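The Marar Training Sandbag

Home > Strength Equipment > Sandbags & Odd Objects > Marar

Handmade filler bag with six handles, an outer shell, and your choice of one or two inner liners. Ships empty. You supply the sand.

If you have trained with us for any length of time you already know how we feel about sandbags, so feel free to skip down to the sizes and the care notes. For everyone else, pull up a chair, because I'm going to go on a bit.

I started carrying sandbags in the gym long before we ever sold one. The first few were old duffels with contractor bags inside, wrapped in so much tape that they weighed more in tape than in sand (well, almost). They leaked on the floor, they leaked in the parking lot, and one of them leaked all the way down the back seat of my car on a Friday evening and I was still finding grit in the seat belt buckle the next summer. But my members got strong on them! People who had been stuck on the same deadlift for a year would spend a couple of months hugging a bag up to their chest and then go back to the bar and wonder what all the fuss had been about.

A barbell is a lovely thing. It's balanced, it's knurled, it sits at the same height every time. A bag of sand sags, shifts toward your weaker side, and makes you squeeze with everything you have from your fingers to your ribs. Groceries are like that. So are mulch, sleeping children, and the far end of a sofa when your brother-in-law is on the other end and not really helping. I wanted a bag that would give my people that kind of work without giving me another afternoon with the shop vac, and after a great many samples and a fair amount of arguing, the Marar is what we settled on.

How it's made

The outer shell is a heavy woven nylon with a slightly brushed finish. We went back and forth on this for months. The slick fabrics lasted forever but slid down your shirt the moment you started sweating, and the rough ones held beautifully and took the skin off your forearms. The one we chose sits between the two. You will still get a little redness on the inside of the elbows during your first few weeks, and a long-sleeved shirt takes care of it.

There are six handles: two along the top for cleans and high pulls, two on the ends for rows and drags, and two on the underside set a bit wider for carries. All of them are sewn through the shell and into a strip of webbing that wraps the whole bag, so the weight hangs off the webbing and the shell just goes along for the ride. The handles are padded, but only lightly. Thick padding feels wonderful in the store and then rolls around in your hand at the worst possible time.

The closure is a long zipper with a fold-over flap and hook-and-loop along the full length. Please close the flap every time, even if you're only filling it halfway. Sand in a zipper is a sad thing. 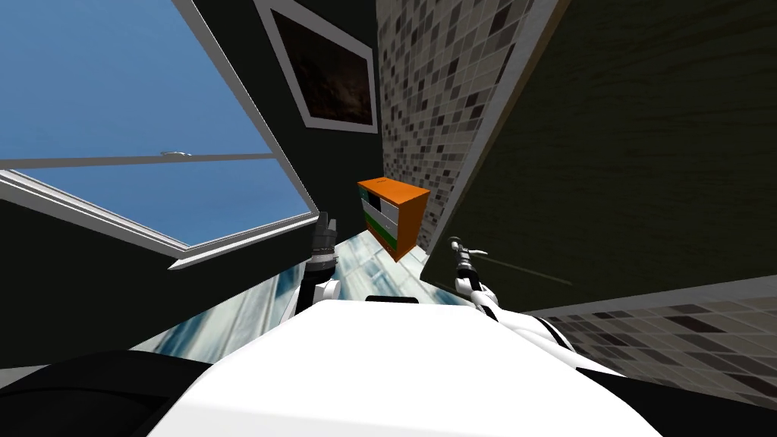 Inside the shell goes the liner, and I'd like you to care about the liner as much as I do. Ours is made by Aveck, who sew for us in small runs, and it closes with a double roll and two straps, a lot like a dry bag you'd take on a canoe. Fill it, press the air out, roll it down at least three times, and strap it. If you leave air in there the bag will puff up like a pillow when it lands and the seams will take the hit. A single liner is plenty for most people. If you plan to throw it over your shoulder and let it drop behind you, get the second liner and split the fill between them. The bag will feel a little stiffer at first, then settle.

Sizes

Small — holds up to 40 pounds. A good first bag, and a very good bag for conditioning work at any level. Don't be proud about it.

Medium — holds up to 80 pounds. If you're only going to own one, I'd point you here. You can fill it to 50 and add more as you go.

Large — holds up to 150 pounds. For people who have already spent some time with the medium and want to be humbled again.

All three come in black or olive. We did a run in red and the dye came off on people's necks, so we don't do red anymore.

What to fill it with

Washed play sand from the hardware store is what I use. It's cheap, it's clean, and it packs down evenly. Please let it dry completely before it goes in the liner. Spread it out on a tarp for a day if the bags were stored outside. Damp sand smells, and it gets heavier or lighter on you depending on the weather, and then your training log is telling you stories.

Pea gravel works if you want a bag that moves around less. Rubber mulch is nice for a big, light bag, and several of our older members prefer it for carries. Rice is not a good idea. I know it's in the pantry. Please trust me on the rice.

Getting started

Pick two or three of these and do them twice a week for a month before you go adding anything fancy.

Bear hug carry. Get the bag to your lap, wrap your arms all the way around it, stand up, and walk. Keep your ribs down and take short steps. Breathe behind the bag, which will feel impossible for the first ten yards and then fine.

Bag to shoulder. Start with the bag between your feet. Pull it to your lap, pause there, then drive your hips through and let it roll up to one shoulder. Switch sides every rep. The pause in the lap is allowed and encouraged, and you can take it out later when you've earned some rhythm.

Front squat. Hold the bag high on the chest with your forearms underneath. Most people find they can sit deeper and straighter with a bag than they ever could with a bar.

Drag. End handle, hinge back, pull it along the grass. Kids love this one and will ask for a turn.

If you'd like a written plan, every Marar comes with a card that has an eight-week program on it. It was put together by Padmavathi Kaimal, our head coach, and it has been tested on a long list of patient people in her morning class. She wrote it for a medium bag, but there are notes for scaling in both directions. Her only rule is that you write down what you did, and she does check.

What people ask us

Will it leak?

The liner shouldn't, if it's rolled and strapped the way I described. You may see a little dust on the outside of a brand new bag the first few times it hits the floor. Wipe it down and carry on.

Can I leave it outside?

You can, but sunlight is hard on nylon and harder on stitching. A shed or a garage is better. If it does get rained on, take the liner out, turn the shell inside out, and hang it somewhere with a breeze.

Can I wash the shell?

Yes. Empty it, close the zipper, cold water, mild soap, and hang to dry. No dryer, please.

Does it fit with the Himenach straps?

It does. The Himenach carry straps clip right onto the end handles of the medium and the large. The small is too short for them and the bag ends up under your chin.

What if a handle tears?

Send us a picture and we'll sort it out. Handles and seams are covered for 18 months in home use. For gyms and schools we ask you to call us first so we can talk about how hard the bags will be worked and how many you need.

Shipping and returns

The Marar ships folded flat, shell and liner together, with the program card tucked in the zipper pocket. Orders placed before noon generally go out the same day. If it isn't right for you, send it back clean and unfilled within 30 days and we'll refund the bag. If you've already filled it and you just think you picked the wrong size, write to us anyway. We can often work out a swap, and there's usually someone local who is happy to have a bag that's been broken in.

Olive in the large is out of stock until September. The black is on the shelf now.

Item no. 641-M (medium), 641-S (small), 641-L (large). Extra liners are listed separately under Accessories.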